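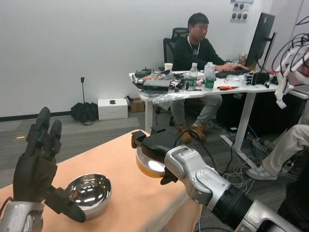 Larasati Ngui asked under our last notice whether the job was mainly washing up, and whether anyone had worked out how long it takes to clear a desk that somebody is still sitting at. Washing up is part of it, a fairly small part. Clearing desks while people work at them is a larger part, and we have tried to write this advertisement so that it says so.

12 shares
9 comments

Office and Kitchen Assistant (part time), Nevley

Nevley is looking for an assistant to keep our main workroom and kitchen in order. The post is 30 hours a week, Monday to Friday, and is permanent after a trial period of 12 weeks. You would work on the first floor of Derosar House and report to the office manager.

The room

The workroom is one carpeted room with white desks and mesh-backed chairs. It is also where a good deal gets put down. On an ordinary afternoon a desk may have two water bottles, a paper cup, a tangle of small cables and a plastic bag hanging over the front edge, and the person at the keyboard will be busy and won't look up. There is a table with a peach-orange top where bowls and the like get set out. Stainless steel bowls are used a lot. They are easy to wash and they show every fingerprint.

People here eat and drink where they work. We have talked about stopping this and decided against it, so please don't apply in the hope of changing it.

What you would do

Mornings begin in the kitchen. You empty the dishwasher, put the bowls and cups back in the cupboards, check the milk and fill the kettle. Then you go round the workroom before it fills up. Paper cups and empty bottles go out, and bottles with water still in them stay where they are unless the owner says otherwise. Plastic bags are the usual question. If a bag is plainly empty, it goes. If there is anything in it, leave it and ask.

Cables and small pieces of equipment are never thrown away, however old they look. They may be moved to the back of a desk so that the front can be wiped, and they should end up in the same order as before. The last assistant kept a shallow tray for each bank of desks and this worked well. You are welcome to carry on with the trays or suggest something else.

Tabletops are wiped twice a day, once before lunch and once at four. The coloured top marks easily and needs a soft cloth and plain water. Steel bowls are washed by hand and dried straight away with a clean tea towel, as our water is hard and leaves spots. Please don't use the green scourers on them. We have replaced several bowls for this reason and would like to stop.

The carpet is vacuumed by a contractor in the evening, so that is not part of the post. Spills during the day are.

You would also order supplies from Skanberg every second week: cups, cloths, bin liners, washing-up liquid, tea and coffee. The order form is on paper and has to be signed by the office manager before it goes off. A stock check of the kitchen cupboards is done each February. The last one came to 356 items, teaspoons included.

What we need from you

You should be able to tell rubbish from things that only look like rubbish, and be willing to ask when you can't. You need to be comfortable working quietly beside people who are typing or on the telephone. Some staff will chat and some prefer not to be spoken to before lunch, and you will soon learn which.

The work involves standing, bending under desks and carrying full bin bags down one flight of stairs. There is a lift, but it is slow. If the stairs would be a difficulty, tell us and we will arrange for the bags to be collected from the landing.

Experience in a canteen, café, school kitchen or hotel would be useful. A food hygiene certificate is helpful but we will pay for you to take one if you haven't got it. You don't need to know anything about computers beyond reading an email.

Hours, pay and leave

The hours are 9.30 to 4.30 with an hour for lunch, unpaid. Pay is monthly, on the hourly rate given in the application pack. Holiday is worked out in proportion to full-time staff. We supply gloves, aprons and cloths. Shoes are your own and should have a closed toe.

Lunch can be taken in the kitchen or in the small room opposite, which is called Miranda on the door plan and has a sofa in it.

How to apply

Write to the office manager at Nevley, Derosar House, or ask at the front desk for an application pack. A short letter is enough. Tell us where you have worked, what you did there and when you could start. We don't need a photograph or a full CV. Please give the name of one person we can ring for a reference.

Letters should reach us by Wednesday, November 7, 2018. Interviews will be held the following week and take half an hour, including a walk round the workroom and kitchen. If you applied last time and would like to be considered again, a note saying so will do, as we have kept the earlier letters.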